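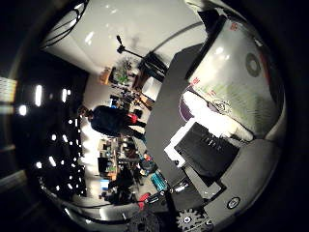

Werkstattbuch Papierrestaurierung, Standort Kastenholm

Mittwoch, 8. Januar 2025

Betreff: Nachleimung der Lagenproben aus dem Bestand Listside, Fortsetzung

Die im Dezember zurückgestellten Probebogen wurden heute aus der Presse genommen und bewertet. Es handelt sich um 15 Blatt unbeschriebenes Hadernpapier aus den Vorsatzlagen der Rechnungsbände, die für Versuche freigegeben sind. Beschriebene Blätter sind von den Versuchen weiterhin ausgenommen.

Ausgangslage

Die Rechnungsbände weisen im unteren Drittel einen alten Wasserschaden auf. Das Papier ist dort weich und saugfähig, die ursprüngliche Gelatineleimung ist weitgehend abgebaut. Beim Umblättern knicken die Ecken ein, an den Falzen liegen Fasern offen. Eine Nachleimung ist vor dem Neubinden erforderlich, der Umfang steht noch nicht fest.

Versuchsreihen

Reihe A: Methylcellulose, Ansatz aus der Vorratsflasche Culent, mit dem Flachpinsel beidseitig aufgetragen.
Reihe B: Gelatine, im Wasserbad gelöst, im Tauchverfahren.
Reihe C: Gelatine wie Reihe B, jedoch durch Zwischenlage aus Vlies aufgestrichen.

Je Reihe wurden drei Blatt vor dem Auftrag in Wasser mit 8 Prozent Ethanol vorgefeuchtet. Die übrigen Blatt blieben trocken. Getrocknet wurde zwischen Filzen unter leichter Beschwerung, Filzwechsel am ersten Tag zweimal. 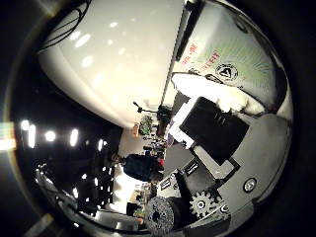

Reihe A zeigt einen gleichmäßigen, matten Griff. Der Klang beim Bewegen des Blattes bleibt allerdings stumpf, und die Tropfenprobe wird nach kurzer Zeit aufgenommen. Für die beschädigten Zonen reicht das nicht aus. Reihe B hat den gewünschten Klang, neigt jedoch an den Rändern zu Glanzstellen — vermutlich wurde nach dem Tauchbad zu lange abgetropft. Zwei Blatt dieser Reihe haben sich quer zur Laufrichtung gewellt und sind nach erneutem Feuchten noch nicht plan.

Reihe C ist nach jetzigem Stand vorzuziehen. Der Auftrag lässt sich auf das untere Drittel begrenzen, der Übergang zum unbehandelten Papier ist im Streiflicht nur schwach zu erkennen. Die vorgefeuchteten Blatt sind durchweg besser als die trocken behandelten. Offen bleibt, ob sich das Vlies auch bei dicht beschriebenen Seiten ohne Abrieb abheben lässt. Die Eisengallustinte ist vor jeder wässrigen Behandlung gesondert zu prüfen, Teststreifen liegen im Schrank neben der Schneidemaschine.

Anmerkungen zum Material

Der Filzvorrat ist knapp. Zwei Filze haben Stockflecken und wurden ausgesondert. Die Bestellung bei Hyun über Japanpapier und Vlies ist noch nicht eingetroffen, Lieferung laut Bestätigung im Februar. Bis dahin ist Vlies nur für die Versuchsreihen zu verwenden, nicht für Zwischenlagen im Magazin.

Die relative Luftfeuchte im Trockenraum lag am Morgen bei 75 Prozent und damit deutlich zu hoch. Der Entfeuchter war ausgeschaltet. Das Gerät ist über Nacht in Betrieb zu lassen, der Behälter vor Dienstschluss zu leeren.

Weiteres Vorgehen

Reihe C wird mit geringerer Gelatinekonzentration wiederholt. Die gewellten Blatt aus Reihe B kommen nochmals unter Beschwerung. Falzproben sämtlicher Reihen folgen, sobald die Blatt im Klima des Magazins ausgelegen haben. Die Ergebnisse sind auf dem Formblatt einzutragen und diesem Eintrag beizulegen.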